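Der achtundachtzigste Griff

Also, eigentlich wollte ich an dem Morgen nur meinen Kaffee trinken und die Fehlerliste durchgehen. Henk stand aber schon in der Tür, mit diesem Gesicht, das er immer macht, wenn er nachts gerechnet hat, und sagte: »Es sind die Pausen.«

»Welche Pausen?«

»Na, die Pausen! Kurz bevor du zugreifst.«

Ich muss ein bisschen ausholen. Wir waren damals zu dritt bei Pristgate, Henk Prins, Ostap Polishchuk und ich, und wir brachten einem Roboterarm bei, Sachen von einem Tisch auf einen anderen zu stellen. Klingt nach nichts, ich weiß, meine Mutter hat das auch jedes Mal gesagt. Vorgemacht haben wir alles von Hand, mit einem Greifer, den man herumträgt wie eine etwas zu große Zange, und der Arm lernte dann aus unseren Aufnahmen. 3.967 Griffe hatten wir bis dahin zusammen. Ich habe in dieser Zeit von Tassen geträumt.

Und der Arm war gut! Er war richtig gut, solange nichts Dünnes dabei war. Bei allem Dünnen blieb er eine Handbreit darüber stehen und zitterte, als hätte er etwas vergessen. Ostap hatte wochenlang die Beleuchtung im Verdacht, ich die Polster an den Backen, und der Mann von Timmermans, der die Polster lieferte, hatte natürlich uns im Verdacht.

»Du zögerst«, sagte Henk und drehte mir seinen Laptop hin. Eine Kurve, ziemlich zappelig, und mittendrin ein flaches Stück. »Immer da. Bei Ostap ist das nicht.«

Ich war beleidigt, das gebe ich zu. Ich zögere nicht, ich schaue hin, das ist etwas völlig anderes. Aber Henk hatte von meinen Aufnahmen 1.234 aussortiert, einfach so, über Nacht, und den Arm mit dem Rest neu trainiert. Und der Arm griff. Er griff nach einem Löffel, als hätte er nie etwas anderes getan (und ich stand daneben und freute mich und hätte den Löffel am liebsten aus dem Fenster geworfen).

Was macht man da? Man nimmt neu auf. Henks Vorschlag war, dass ich die Bewegung erst einmal leer übe, ohne hinzusehen, und dann in einem Zug durchziehe. Ostap zog sein rotes Hemd an, das mit dem weißen Fleck vorne, über den wir nicht mehr sprachen, schnallte sich das Ding an die Stirn und machte es mir vor. Er beugte sich über den Greifer wie ein Zahnarzt. Hinten im Raum lief derweil der ganz normale Betrieb weiter, am Fuß der Treppe standen Leute herum, jemand mit Rucksack war drüben an der Tür, und ich dachte die ganze Zeit: Hoffentlich guckt keiner. 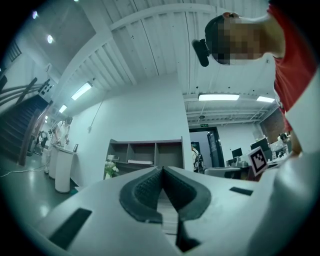 Ostap über dem Greifer, hinten die Treppe und die weißen Blumen vor dem Regal.

»Und jetzt du«, sagte er.

Die ersten Griffe waren furchtbar. Wenn man einem Menschen sagt, er soll nicht zögern, dann zögert er an Stellen, an denen er im Leben noch nie gezögert hat. Ich blieb beim Anheben hängen und beim Absetzen auch, einmal sogar mitten in der Luft, weil mir einfiel, dass ich Clumham noch nicht zurückgerufen hatte. Henk saß am Rechner und sagte nichts, und das konnte er sehr laut.

»Erzähl mir was«, sagte Ostap irgendwann.

»Was denn?«

»Egal. Von Tristcombe.«

Also erzählte ich von Tristcombe, vom Februar dort, von der Pension mit den zwei Badewannen und der Wirtin, die uns jeden Morgen fragte, ob unser Roboter auch frühstückt. Ich erzählte und griff, griff und erzählte, und Ostap lachte an den falschen Stellen, weil er die Geschichte ja kannte. Er war schließlich dabei gewesen! Bei der Wirtin kam ich so in Fahrt, dass ich gar nicht mitbekam, wie Henk aufstand und sich hinter mich stellte.

»Siebenundachtzig«, sagte er. »Siebenundachtzig ohne flaches Stück.«

Daraufhin zögerte ich. Den achtundachtzigsten haben wir gelöscht.

Abends saßen wir noch zusammen und stritten darüber, wie man das in den Bericht schreibt. Henk wollte »Reduktion der Haltephasen durch verbale Nebenaufgabe«. Ostap wollte, dass die Wirtin in die Danksagung kommt. Ich wollte vor allem meine aussortierten Griffe wiederhaben, wenigstens die mit den Tassen, die waren nämlich schön.

Henk seufzte und klappte den Laptop wieder auf.

»Die mit den Tassen«, sagte er. »Aber nur die.«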